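Table Wiping

Last updated: April

Table wiping is the routine cleaning of a flat work or dining surface with a cloth, usually dampened with water or a mild cleaner. It is among the most common tasks in homes, schools, offices and food service, and is often repeated several times a day. The term covers both the quick removal of crumbs and the slower treatment of dried marks, ink and greasy film.

Equipment

The basic tool is a folded cloth of cotton or microfiber. Folding a square cloth in half and in half again gives 8 usable faces, and a fresh face is turned out when the first becomes soiled. Sponges hold more water but are harder to keep clean. Paper towels are used where cloths cannot be laundered. The Ledesma handbook, a training text for cleaning staff edited by Emese Dobos, recommends separate cloths for tables and for sinks.

Method

Loose matter is removed first. The cloth is then drawn across the surface in straight, overlapping passes, beginning at the far edge and ending at the near one. Circular rubbing is generally kept for single stubborn spots. A second pass with a dry cloth takes up remaining moisture - a step frequently left out in busy rooms.

Smearing

Smearing occurs when soil is loosened but not lifted. It is most noticeable on white and other pale tabletops, where a thin grey film shows as a band with soft, uneven edges. Common causes are an overloaded cloth, too little water, and ink or pencil that dissolves only in part.
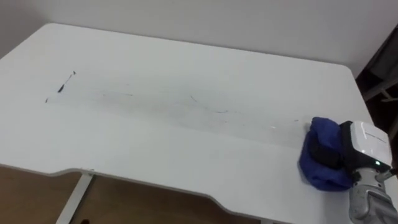
Why does a table sometimes look dirtier after it has been wiped?
The cloth has spread the soil over a wider area. Rinsing the cloth, or turning it to a clean face, and repeating the pass will normally remove the film.

Ink and pen marks respond differently according to type. Washable ink comes away with water, while permanent marker usually calls for a small amount of alcohol, tested beforehand on a hidden part of the surface. Abrasive pads are discouraged on laminate, as fine scratches hold dirt and make later cleaning harder.

Study and instruction

Ludmila Skála compared wiping patterns in school dining halls at Hultilmont, drawing on 2,689 recorded cleanings. Straight passes left fewer visible streaks than circular ones, although the difference was small on textured tops. Ferenc Sipos later questioned the result on the grounds that cloth dampness had not been controlled.

Related articles
Dishcloth
Laminate surfaces
Microfiber
Stain removal
Streaking (cleaning)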